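Kitchen Table Robot: End of Term Report
Colville Robotics Club, team Flemance

What we set out to do

When we signed up for the manipulation track in January, my teammates (Baiba Adomaitis and Nestor Saludo) and I had big plans. We were going to have our arm cook breakfast! After one meeting with our advisor, Triin Hunt, breakfast got cut down to moving small kitchen things around on a tray, and I'm glad it did, because even that ate the whole term.

We named the project Flemance, after nothing at all. Nestor liked how it sounded. The goal was for the arm to pick up an egg and put it where we told it to, first with one of us driving and later running by itself on what it had learned from our driving.

The workspace

We worked in room C.07. Everything happens on a white plastic tray on the round table, and the raised edges are a big help when something starts rolling. Our usual props are a small steel pot with a lid, a red cup and an egg, and the rest of the kitchen stuff lives on the left side of the table so we can swap things in. The depth sensor is clamped to the black frame, and I spent way too long on those clamps – if one slips even a little, all the positions are off and you get to calibrate again.
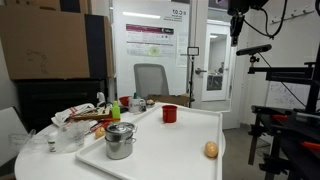 Collecting demonstrations

This was the long part. One person drove, one reset the tray, and one kept the log, and we traded jobs every 30 runs so nobody got sloppy. By the end we had 230 runs saved. Baiba is the best driver by a mile (she has the patience for it), and I'm the worst, so a lot of my early runs got tossed.

What I learned from driving is that coming in from the side feels natural and is usually wrong. The fingers bump the egg before they close and off it goes. Coming straight down with the gripper wide open is slower, but the egg stays put. We also started changing where we set things down between runs, and sometimes tipped the cup over on purpose, so the arm wouldn't just memorize one spot.

The wrist camera made the biggest difference for us. From the frame camera the gripper blocks the egg right at the moment you care about. From the wrist you can see both fingers and the gap between them, and whatever is sitting out past them on the tray. White on white is still hard, and shiny spots on a smooth surface confused our detector more than once.

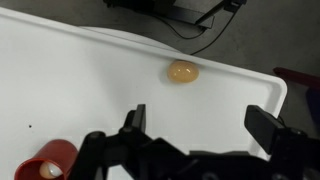
Gleice Seixas asked after our demo why we hadn't put soft pads on the fingers before collecting anything, and said her team would have started there. Fair point! We talked about it in the first week and decided to wait, and then we had too many runs saved to want to change the hardware.

Results

Running by itself, the arm got the egg where it was supposed to go in roughly 75 percent of our final tests. Most of the misses were bad grabs near the rim, where the fingers had to stop short. With the cup standing up it did better than with the cup on its side.

Next term

We want to try the pads, add more runs close to the rim, and bring the pot into it for real, starting with lifting the lid by its knob. Nestor has already sketched a new wrist bracket and I've promised to redo the cable routing.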